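Home Browse Topics Random Page About
Search this wiki Go

Table runner

A table runner is a long, narrow strip of cloth that goes down the middle of a table, and I love them more than is probably sensible! I started this page in February 2019 after hunting for a plain answer on sizes and finding only shops. Most of mine are 38 cm wide, which suits a normal dining table, and the ends can hang over or stop short – I've done both.

Runners come in linen, cotton, wool and all sorts of blends. The Julska style (the one my town is fond of) is woven with a heavy border and weighs a fair bit, so it stays put when kids tug at it. Clanero runners are thinner and printed on one side only. I own 2 of those and 3 Julskas, and the thin ones crease if you so much as look at them.

For washing, go cool and gentle, then iron from the back. Dark dyes can bleed the first time, so wash them alone (I learned that with a cream napkin set, in March, right before guests).

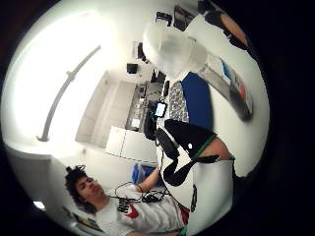
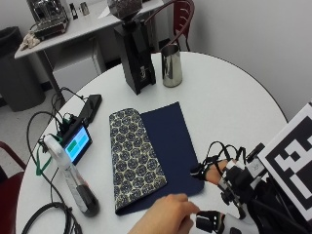 Layering is the part people ask me about most. You put a plain cloth down first and lay the runner over it, and the plain one does the quiet work of making the print stand out. Cream and gray with navy medallions over a flat navy cloth, as on the round white table, is a mix I'd happily copy at home. Round tables are tricky, though – I keep the runner short on mine and let the bare top show at both ends.

See also: Felline lace, Roy cloth, Placemat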